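What I read this winter: a history of the Skirkport evictions

March 2025 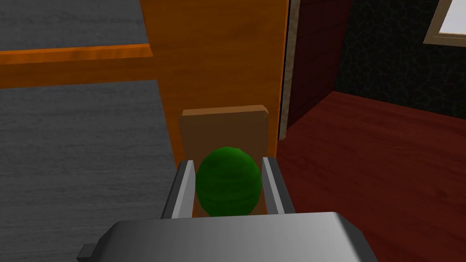
I finished Riet Meijer's book on the Skirkport evictions last week, after putting it down in November and not picking it up again until the snow was mostly gone. It is 393 pages before the notes start, and the notes are worth reading. Meijer's subject is how the fishing families on the north side of the harbor lost their houses over 11 years, and how much of it was done by ordinary paperwork. She is very good on the way one claim could sit in front of another, so that a family's title dropped from view in the records while it was still perfectly valid. The green ball and the tan block behind it are like that: the ball hides the lower part of the block, and if you only looked low down you would not know a block was there. Meijer found most of the older titles by looking for the parts that still showed, usually a boundary note or a witness's name in some other family's deed.

The book is based mainly on the Falero papers, which came from the land agent's office. There are 2902 items in the collection and she seems to have gone through all of them. The agent kept drafts of his letters, and in chapter four she sets the drafts next to what was finally sent. In one draft he admits that a widow on Tamayo Street had paid her ground rent in full. The letter that went out calls her a tenant in arrears. She was out of the house ten days later.

I had two problems with it. The middle chapters on the harbor board are slow, with a lot of meetings and not much about the people affected by them. I also wanted more on Zeltomness, where many of the families ended up. Meijer gives it 10 pages near the end, and a lot of that is about the ferry. My grandmother's people came from there and I was hoping for at least a list of surnames.

The maps are clear, but they are all at the back, so keep a bookmark in them. The index is poor. I looked up "leases" and got one page number, and it was wrong.

I would still recommend it to anyone who has done family research in that part of the coast. My copy goes back to the library on Tuesday. I have a shorter book on the ferry companies to read next, and I'll post about it when I'm done.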